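**DORNANCE, 26 August 2020.** The two newest members of the sample prep team at Symonenko's testing lab in Dornance do not take lunch, which has already made them unpopular with the people who used to trade shifts over it.

They are a pair of white robot arms, bolted to a bench on the ground floor, and they belong to a trial the company has been running since December. Symonenko tests water, oils and cleaning products for manufacturers up and down the Cernusier valley. A large share of that work consists of moving small amounts of liquid from one piece of glass to another, writing down what was moved, and washing up. The company would like the arms to do the moving. It has been vaguer about the washing up.

The plan was announced to staff in a memo headed "Freeing Our Hands." The lab's technicians, whose hands were the ones being freed, read it closely. The memo promised that no jobs would be lost, that training would be offered to everyone, and that the bench by the window would no longer be available for birthday cake. Only the third item drew a formal objection.

So far the first promise has held. There were 21 people on the prep floor when the trial began and there are 21 now. What they do all day has shifted, though, and in ways the memo did not get into.

Take the glassware. Under the old system a technician arriving in the morning would find a beaker, find another beaker that was not chipped, pull the tongs out of whichever drawer they had been put in by the last person, and get going. The arms are less relaxed about drawers. Everything they are meant to handle has to be set out on the bench first, and setting it out is now a task with its own line on the rota. It goes by "staging." One technician described it as laying the table for a guest who may or may not know how to use a fork.

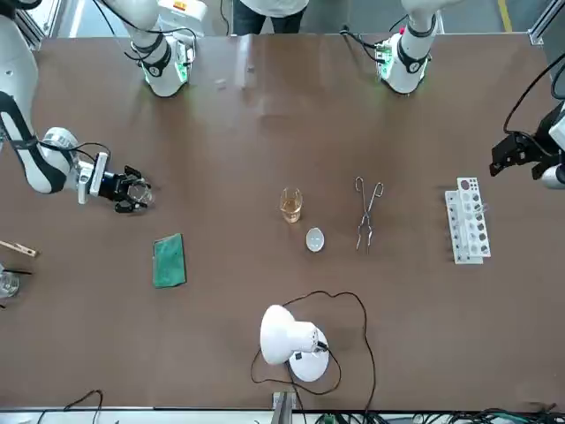
Staging takes up to 17 minutes for a new routine, and less once the person doing it has stopped arguing with the checklist. The checklist runs to 2 pages. It covers where a rack should go, which way it should face, and who to call if an arm stops halfway through a job and appears to be thinking. The answer to the last one is an extension number that rings on a desk in Dondstead, an hour up the road, where the company keeps its engineers.

The engineers are, by all accounts, very nice about it. They have also become regular visitors, and the prep floor has picked up some of their language. Technicians who spent years saying "I dropped it" now say "failed grasp." Over the spring the phrase spread to the break room, where it has been applied to mugs, a sandwich and at least one performance review.

Management's case for the arms rests on repetition. Prep work is hard on wrists and shoulders, and the lab has had its share of braces and sick notes over the years. Older staff, asked about this, tend to agree without much fuss. Several said they would happily hand over the dullest transfers tomorrow if they could be sure of getting the interesting half of the job in return. What counts as the interesting half is still being discussed.

The arms have logged 354 practice runs on the bench. Symonenko did not say how many of those went the way they were supposed to, explaining that it depended on what was meant by "supposed to." Customer samples are still prepared entirely by hand, and the company says that will stay the case until the trial is signed off. It gave no date for that.

In the meantime a new job title has appeared. Four technicians have been made "cell attendants," which comes with a small raise, a half-day course and the right to press the red button. Attendants keep an eye on the arms, reset the bench between runs and fill in a form when something odd happens. The form has a box marked "Root cause." Early entries included "gravity" and "it just didn't want to," and the engineers have since replaced the box with a drop-down menu.

Attendants say the strangest part is the standing around. Prep technicians are used to being busy, and a good one can keep three things going and a conversation besides. Watching a machine do one thing slowly calls for a different kind of patience, and a couple of people have asked to rotate back to ordinary duty after a few weeks of it. The company has agreed to cap attendant shifts at half a day. That change came from the floor and was adopted within a week, a speed several employees described as suspicious.

Pay is the next item. Staff representatives want staging counted as skilled work, on the grounds that when it is done badly the whole morning goes with it. Symonenko has so far counted it as tidying. The two sides meet again next month, and both say they expect to settle.

A second bench is penciled in for the Dondstead site if the Dornance trial goes well. Staff there have been sent the memo, with a few edits. The line about birthday cake has been taken out, and the Dondstead lab has asked for written confirmation of what that means.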